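Clultard Handling Guideline

The Clultard Handling Guideline is a set of good practice rules for robots that pick up fragile food items, mainly eggs. It was written by Harsh Awasthi and Rodel Lumanlan and published on May 15, 2024.

The guideline has 63 rules. They cover the opening of the gripper fingers, the speed near the tray and the cleaning of parts which touch food. Within 80 millimeters of an egg, the arm must move at its slow setting. The fingers must be fully open before they go down. An egg lying outside its tray is treated as a separate task, and the operator has to record it.

Destell adopted the rules in July of the same year. Lacroix uses only the part on cleaning. A second edition, with more than 165 pages, is in preparation.
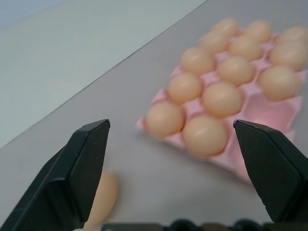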